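Dudbridge Hardware Terms, data card

Version 1.2
Released February 5, 2023
Maintained by the Palel glossary project

Summary

Dudbridge is a table of everyday names for hand tools, fasteners and fixings, collected from Australian hardware catalogues and trade counter price lists. It holds 1,563 entries. Each entry links a headword to its regional variants, a short gloss and a source code. The table is intended for catalogue search, spelling normalisation and dictionary work.

Contents

terms.csv: one row per headword
variants.csv: one row per variant spelling or alternative name
sources.csv: source codes and years of issue
CHANGES.txt: revision history

Fields in terms.csv

id: integer, stable between releases
headword: lower case, singular
class: one of 12 values, listed in sources.csv under "class key"
gloss: plain text, no more than 200 characters
src: source code, may be repeated with a semicolon

Headwords are entered under the name most often printed in the sources. "Spring clamp" is the headword; "spring clip", "hand clip" and "pinch clamp" are variants. The class for this group is "holding". 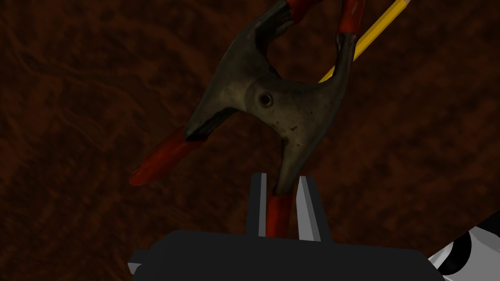 Variants are matched without regard to case or hyphens. Brand names used as common nouns are kept in variants.csv with the flag b and are never promoted to headword. Plurals are dropped unless the plural is the only form in use, as with "pliers" and "tin snips". Colour is not part of a headword and goes in the gloss if the source treats it as a grade marking.

Collection

Entries were keyed by hand from the Bastau catalogues and checked against the Courtois word list. Where the two disagreed, both forms were retained and the row was marked d. There are 341 rows with this mark. Scanned text was not used, as the older price lists are set in very small type and gave too many errors in fractions.

Surfaces and fixings

Terms for tile, brick and masonry fixings were added in July. They follow the substrate named in the source. A plug sold for brick is not listed under tile, even if the same part number appears in both sections. 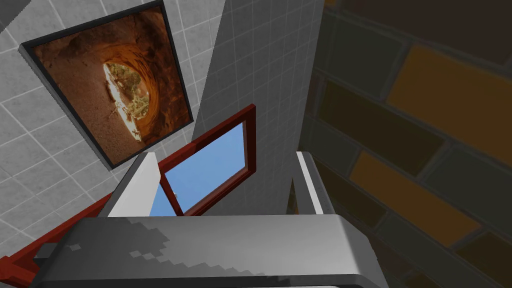 Tiled wall at left and centre, dark brick wall at right.

Known gaps

Plumbing terms are thin. Imperial sizes are recorded as printed and have not been converted. New Zealand usage is out of scope. Glosses for the "abrasives" class are inherited from version 1.0 and still need a second check.

Loading

Files are UTF-8 with a header row and comma separators. Fields containing commas are quoted. Some spreadsheet programs will read sizes such as 3/8 as dates, so import the gloss column as text.

Licence

Free to use and adapt with attribution to the Palel glossary project. Corrections should quote the id and the source code.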